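Call for participants: home trials reading group and working panel

Most of the good practice written for robots in the home was written by people who have never had to find a clear bit of floor in one. We have read a fair amount of it at Partanen this year. It is tidy, well meant and, in our view, largely untested. Before anyone puts their name to another version, we would like it pulled apart by people with no stake in it being right.

We are looking for 6 people to join a working panel from September. You will read the draft Orkar code of practice for data gathering in lived-in homes, compare it with recordings of the work, and tell us in writing where the two part company. The panel is led by Tin-yau Lo, with Tsung-han Tse keeping the record of objections. Every objection goes in the record, including the ones we don't like.

A word on the draft itself. It has 27 clauses. Several ask the operator to "ensure a suitable working area", and none says what would make an area unsuitable. Another asks for "consent from the household", as if a household were one person with one signature. The clause on personal belongings runs to a single sentence. We are told these gaps leave room for judgement. Perhaps they do. They also leave room for anybody to claim they followed the code, whatever they did. 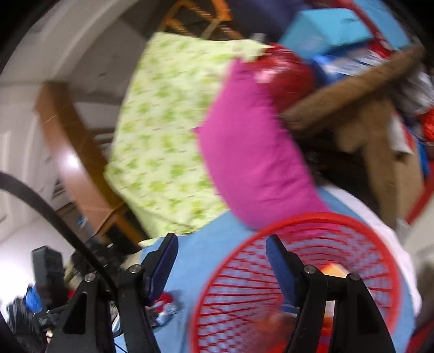 Hand-held gripper at work among household things: red basket, pillows, cardboard box.

Panel members will be given recordings like this one and asked plain questions of them. Which clauses can be checked from what is shown? Which could only be checked by asking the people who live there? Does the draft say anything useful about cables, stacked items or soft furnishings, or does it just say "hazards" and move on? If a rule can't be checked by any means at all, we want to know why it should stay in.

Who should apply

You do not need a background in engineering. We would be glad to hear from home carers, letting agents, cleaners, occupational therapists, union safety reps and anyone who has had to work to a written procedure in somebody else's house. People who have written standards before are welcome too, provided they can stand to see one cut. At least 2 of the places are kept for people who have never worked in robotics.

We can't take anyone employed by a firm that sells home robots or that had a hand in the Orkar draft. Having strong doubts about the whole business will not count against you.

What is involved

One evening meeting a fortnight, on a Wednesday at our rooms in Mullcombe, with a line open for those who can't travel. Expect 30 pages of reading before the first meeting and a good deal less after that. Panel members are paid for meetings and reading time at the same rate, and fares are refunded. Recordings may not be copied or shared outside the panel.

We make no promise that the draft will change as a result – that decision sits with the Tolow drafting group, who have agreed to reply in writing to each point and to nothing more. Our own report will be published either way, with any dissenting notes printed in full.

How to apply

Send us one page on a rule you were once asked to follow that made no difference, or made things worse, and say how you would have rewritten it. No CV is needed. Please mark it for Tin-yau Lo and tell us of any access needs or times you can't do.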